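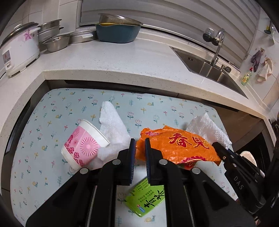

## Sorting film, paper and foil before they reach the bin

Kitchen waste that looks alike often needs different handling. The notes below cover packaging, paper towels and the bins they go into. They were written for the shared kitchen at Ratimstead and revised October 8, 2025.

### Snack bags and other shiny film

- Most snack bags are a laminate of plastic and a very thin metal layer. The layers can't be separated by ordinary recycling equipment, so the bag goes in general waste unless your area runs a film collection.
- Scrunch test: squeeze the bag in your fist and let go. If it springs back, treat it as plastic film. If it stays balled up, it may be foil.
- The scrunch test fails on heavily creased bags. Flatten them first, then squeeze.
- Shake crumbs out over the sink strainer. Crumbs left in the fold are what draws ants.
- Fold the bag lengthwise in thirds and tie it in a loose knot. It takes up less room and does not blow out of an open bin.

### Paper towels

Used paper towels are not recyclable as paper. The fibers are too short, and grease makes it worse. What to do with them depends on what they wiped up:

| Used on | Goes to |
|---|---|
| Water, fruit juice, tea | Compost |
| Small amounts of vegetable oil | Compost, torn up |
| Meat juices | General waste |
| Spray cleaner, bleach, polish | General waste |

Tear towels into strips before composting. A whole sheet mats down and stays intact for weeks. In our heap, torn strips were gone by April and whole sheets from the same month were not.

Embossed towels hold more liquid than flat ones of the same weight. For oil, lay the towel down and leave it for a minute before wiping — pressing right away spreads the oil into a wider film.

### Bin liners

1. Measure around the rim of the bin with a string, then halve that length. The flat width of the liner should be a little more than the result.
2. Add the depth of the bin, half the width of its base, and a hand's width for the fold-over. That gives the liner length.
3. Put 4 spare liners flat in the bottom of the bin, under the one in use.
4. If the liner sticks to the sides when you lift it out, drill two small holes near the base of the bin. The suction goes away.

The Surdu liners we stock hold wet waste well but split on sharp corners. Double them if you are throwing out rigid trays. The Korham type is stiffer and works better for dry packaging.

### Smells

- Sprinkle baking soda on the bottom of the bin, under the liner. Replace it when it cakes.
- Rinse the bin itself with hot water and dish soap, then dry it upside down. A bin put back damp will smell again within days.
- Do not mix bleach with vinegar or with anything containing ammonia. Use one product, rinse, and stop there.

### Storing opened packets

A rolled top with a clip keeps chips and crackers crisp for a few days. Press the air out from the bottom up before rolling. For longer storage, move the contents to a jar with a rubber seal. The 375 ml Fismont jars fit the door shelf; the larger ones need the lower cupboard.

Cut the date panel off the packet and drop it in the jar, printed side out.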